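Notebook – handheld gripper demos, box-to-tray task
Monday, July

Carried on with the timestamp problem from last week before recording anything new. The short version: gripper width and head camera were drifting apart over a take, and the policy was learning to close early. Notes below so I don't have to work it out a third time.

Setup is the same as before. Pale board on the wooden table, room lights down, tray in the middle, small box to be put into a slot. Right gripper does the work. Left gripper stays on the board at the near corner and is logged too, even when idle, because the loader expects both streams and falls over if one is missing. I should fix the loader at some point.

What was wrong with the clocks. The recorder (Zundari, current branch) stamps camera images when they arrive at the host. The gripper encoder packets were stamped by the gripper board and then converted using one offset, measured at startup. Fine for a short take. On a long session the board clock walks, and by the end the width signal leads the image by several control steps. In the plots you see the jaws closing on air and the box moving a moment later.

First try was to stamp everything on arrival. That removed the drift but added jitter, since the USB hub hands over encoder packets in bursts. Velocity from the width signal looked terrible. Reverted.

Second try, which is what's in now: keep the board stamps and re-estimate the offset through the whole take. Every 200 encoder packets it takes the minimum of (arrival time minus board time) over the window, then fits a line through the last few minimums. The fit gives offset and slope. Camera stays on host time. After this the closing edge in the width signal lines up with first contact in the image on every take I stepped through by hand, and the remaining error is 23 ms at worst. That is less than one image period, so I'm leaving it. 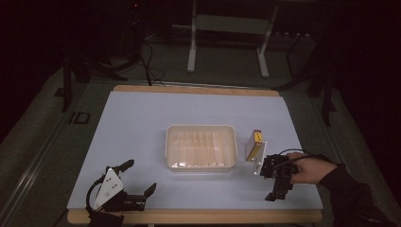
Re-exported the old takes with the new offset code. 1341 takes in the Solstead set. Most went through without complaint. The ones that failed were all recorded before the raw arrival times were being saved, so there is nothing to fit against. I moved them to a separate folder and took them out of the training manifest. Do not put them back in by globbing the whole directory – the manifest is the source of truth now.

Perception. The tray is a nuisance. It is translucent and the board under it is nearly white, so the segmentation mask flickers along the rim and sometimes swallows part of the board. The box is easy, yellow on white, it never gets lost. Two things tried on the tray:

Lowered the mask threshold. The rim came back but so did the glare on the front lip, which the model then treated as a separate object. Worse overall.

Stopped segmenting it on every image. The tray shouldn't move during a take, so the code now takes the median of the masks over the first 25 images, fits a rounded rectangle and keeps that pose until the end. Much steadier. The obvious hole is that if somebody bumps the tray mid-take the pose is wrong and nothing complains. Added a cheap check that compares the edges inside the rectangle at the start and the end of the take and flags the file if they disagree. It flags a few that look fine to me, mostly where the hand ends up over the tray. I can live with that.

The ridges inside are still hard to see from the head camera. Slot choice is therefore coming from the demonstration and not from anything detected. Fine for imitation, not fine if we want the planner to pick a slot. Leaving that for whoever takes up the planner side.

Training run. Same network as last time, same learning rate, only the data changed. Started it on Grakimley at lunchtime and looked at the validation curves at four. Width loss is clearly lower from the first epochs, and position loss is more or less unchanged, as expected. I have not run it on the arm yet. The early closing was the reason for all this, so the arm is the only test that counts.

One more thing found along the way. The Lo Presti replay tool resamples everything to the camera rate before plotting, with nearest neighbor, and does it silently. So the drift looked like steps in the viewer and I spent an hour looking for dropped packets that were never dropped. There is a flag, --native-rate, which turns it off. I've made that the default in our config. If your plots suddenly look denser than they used to, that's why.

Also changed the gripper filter while I was in there. Old one was a moving average over the width, which is symmetric offline but lags when run live, so training and deployment saw different signals. Replaced it with a causal one-pole filter in both places, same coefficient, read from the same file.

To do:
– run the new checkpoint on the arm, same start poses as the last test
– loader: accept takes with one gripper stream
– save the fitted slope in the take header, to see if it changes as the board warms up
– record some takes with the tray shifted and turned, the present set has it too close to the middle
– ask whether we can get a darker board or a mat before segmenting any more clear plastic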